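Chapter 5
Weight, Appetite and the Body's Own Thermostat

Why is it so hard to keep weight off once you have lost it? Ask a room of 30 people and most will say willpower. The real answer is far more interesting, and by the end of this chapter you will be able to explain it to a friend over lunch (perhaps while looking at your sandwich a little differently!).

Your stomach and brain talk to each other all day long. When the stomach is empty it releases a hormone called ghrelin, and you start thinking about food. As you eat, the stomach wall stretches, the gut sends out signals of its own, and hunger fades. Body fat joins in too, through a hormone called leptin – a kind of slow, steady report on how much energy you have in store.

Lose a lot of weight and those messages change. Leptin drops, hunger rises, and the body often burns less energy than before. Surgery on the stomach can shift the conversation, and we will look at how in the section on the Szekeres case.

You will also meet the town of Junderel, where we follow one family's meals over 24 hours, and work through a food diary from the Puvon clinic that adds up to about 3,000 calories a day. Keep a pencil handy, as the sums are half the fun.

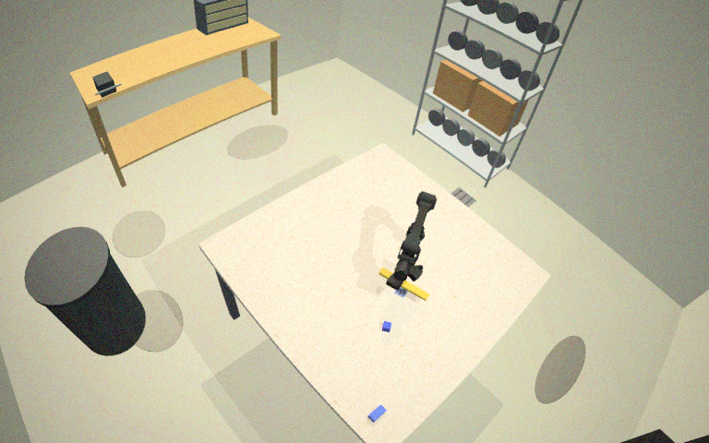
Before you read on, write down what you ate yesterday and how hungry you felt before each meal. You will need your notes for the first activity, the Judell hunger scale.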